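Learning from Hand-Held Demonstrations
Course handout, unit 4: from recorded episodes to a policy
April — posted by the course staff
14 shares | 3 comments

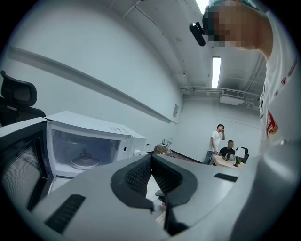

Imitation learning starts with a set of recorded episodes and ends with a function that maps what the robot senses to what it should do next. In this unit the episodes come from a hand-held gripper, so no robot is present while the data is recorded. A wrist view has one property you should keep in mind all the way through: the tool is always in it. The gray housing and the two black fingers take up the lower half, and the task gets what is left. With the microwave door open, the turntable inside the lit cavity is in plain view at the left, while only a little of the surface under the fingers shows through the gap between them. The lens also bends the room, so straight edges near the rim come out curved and the corners are black.

1. What is stored

Each episode is a sequence of time steps. A time step holds one wrist image, the pose of the gripper relative to where it was at the start of the episode, and the finger opening. The pose is estimated afterward from the images and the motion sensor. If the estimate is lost for more than a few steps, the episode is dropped. We do not try to patch it.

The course dataset is called Gema. It has 300 episodes of one task: take an object off the table, put it on the turntable, close the door. After pose estimation 268 were left. Most of the lost ones failed during the door-closing part, when the door passes close to the lens and covers the features the tracker was using.

2. Relative actions

The policy does not predict positions in the room. It predicts the next several gripper poses as seen from the current one. The same motion then has the same label wherever the table happens to stand, and the arm does not need to be calibrated against the room where people recorded.

The cost is drift. Small errors add up over a chunk of predicted steps, and there is no fixed frame to pull them back. We run only the first half of each predicted chunk, then look again and predict again. Try other fractions in the exercise. Running the whole chunk is smoother but misses the door edge more often.

3. Background and people

Wide lenses pick up whatever is in the room — ceiling lights, desks, people at work in the back, the person holding the tool. None of it tells the policy where the turntable is. A network trained on too few rooms will use it anyway, because a bright light fixture is an easy landmark.

Two things help. One is to record in more rooms. The other is random cropping and color changes during training. Masking out everything except the fingers and the nearest objects was tried in the Parus version of the code and made results worse on the door, probably because the mask sometimes removed the door itself.

4. Result to discuss

We trained two policies with the same network and the same number of updates. The first used all 268 episodes. The second used 126 episodes, chosen so that every room was still covered. Both were run on the Nagano arm in a room that was not in the data, with 22 trials each and the same starting positions.

Placing the object on the turntable was nearly as good with the smaller set. Closing the door was clearly worse. The placing motion looks much alike from one episode to the next, and the door motion does not: some people push with the side of a finger, others hook the edge and let go halfway. The smaller set has only a few examples of each style, and the policy tends to start one and switch to the other.

Be careful with this result. Twenty-two trials is a small number, and the trials are not independent, as the arm was not re-homed between them. A gap of one or two trials should be read as no gap.

5. Exercise

Load the 126-episode set with the Bulon loader (the path is in the README, use the second one). Label the door style by hand for every episode. Train once on each style alone and once on both together. Plot the predicted finger path for the same starting image under all three policies and write half a page on what differs.

Keep the random seed fixed. Hand in the plot, the labels and the text as one file. Training takes most of an evening on the lab machines, so do the labels first and start the runs before you leave.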